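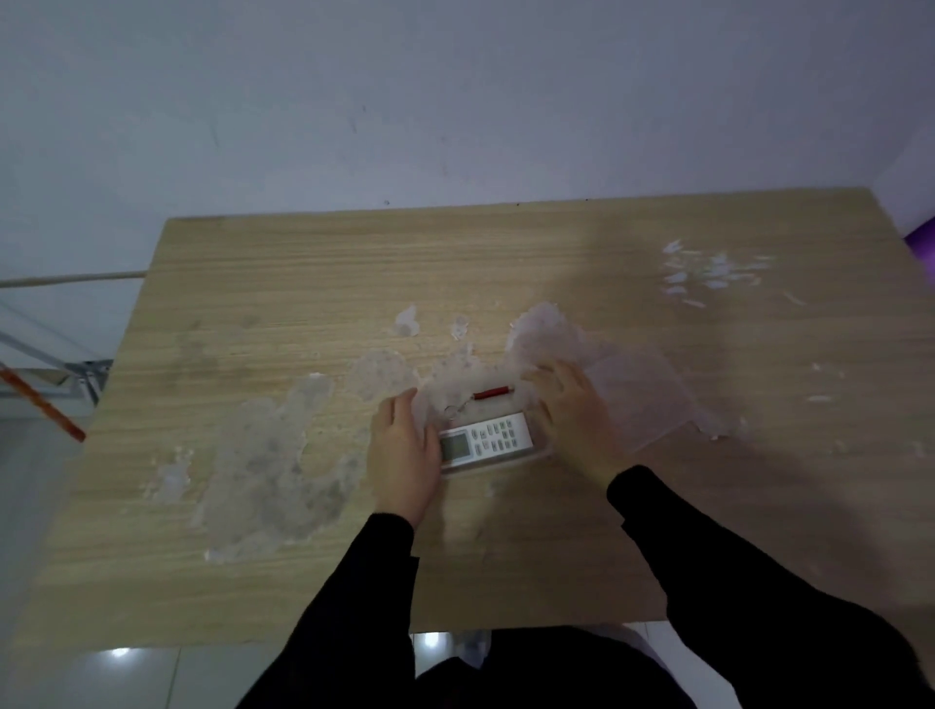
White remote control with a small red item on a metal ring, on a wood-grain tabletop.

Remote control care: frequently asked questions
Last updated 16 December 2025

Which remotes does this page cover?
All handheld remotes supplied with Breteck wall-mounted air conditioners. Fuladia remotes use a different battery door, but the drying steps are the same.

My remote has iced over. Can I pry it out?
No. Do not use a knife, screwdriver or any metal tool. Lay the remote flat on a table with the buttons facing up and let the ice release at room temperature. Loose pieces can be lifted away by hand. Do not bend the remote to crack the ice.

Can I use a hair dryer or hot water?
No. Heat can warp the case and damage the LCD. An oven, radiator or microwave must not be used either.

When should I take the batteries out?
As soon as the battery door is clear of ice. Do not press any buttons before then.

How long does it need to dry?
Leave the battery door open for 65 hours in a dry room. Bags of rice are not needed.

The display is still blank after drying. What now?
Fit new batteries and check the contacts for green or white deposits. If the display stays blank, order replacement part 478.

Will the ice mark my table?
Meltwater can stain unsealed wood. Put a towel down first and wipe up water as it forms - do not leave it to stand overnight.

Is ice or water damage covered by the warranty?
No. The warranty covers faults in materials and assembly only.

Do I have to pair a replacement remote?
Units made before June need no pairing. For later units, hold the mode button until the display flashes.

Page maintained by Sivaprasad Palaniappan, parts support.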